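Bekstead House Residents' Association
Furnishings and Linen Working Group
Minutes of the meeting held 15 June 2021

Present: four members of the group, one representative of the building office. Apologies were received from the laundry contractor, Vullimura.

1. Minutes of the previous meeting
Approved with one correction. Under item 4, "mattress covers" should read "mattress protectors". The covers were replaced in January and are not due again.

2. Matters arising
The slatted wardrobe doors on the upper floor have been rehung. Two still drag on the carpet. The building office will plane the bottom edge and refit.
The request for a second linen cupboard was passed to the building office and has not been costed. Carried forward.

3. Linen stock
The stock check gave 166 usable sheets against a working minimum of 2 per bed. The minimum is met. Pillowcases were not checked and will be included next time.
Vullimura has asked that colored and white items be bagged separately. Agreed. Bags are to be labeled with the room number on the outside, as labels placed inside are being washed with the load.
Drondico quoted for plain white replacement sheets, with a minimum order of 500. The group considered this too large for the storage available. The office will ask whether the order can be split over two deliveries at the same price.

4. Blankets
Okafor, the supplier of the present blankets, no longer stocks the navy in the single size. Existing navy blankets stay in use until worn. Blankets with pulled edging go to the mending pile and are not to be returned to the beds first.

5. Bedroom layout and bedding

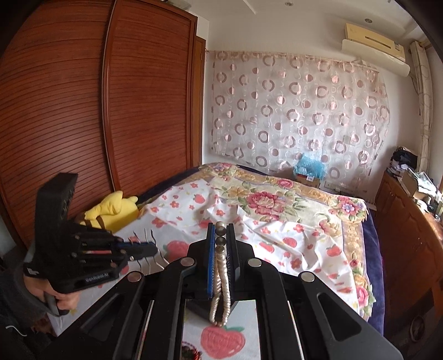 Residents may continue to use their own bedding in place of house stock. The question was whether personal items should follow the plain white standard, and the group decided that they need not – a patterned sheet like the strawberry one, with a flowered blanket over it, is acceptable provided it fits the mattress. Personal bedding is not to go in the Vullimura bags. Soft toys and cushions are to be lifted off before a bed is changed and put back afterward.
Beds are to stand clear of wardrobe doors so that both doors open fully.

6. Budget
The sum of $1,000 remains in the furnishings line. No spending was approved at this meeting, pending the reply from Drondico.

7. Actions
Building office: plane and refit two wardrobe doors; cost the second cupboard; write to Drondico on split delivery.
Working group: check pillowcases; sort the mending pile; post the bagging instructions in the laundry room.

8. Next meeting
Date to be set by the building office once the Drondico reply is in.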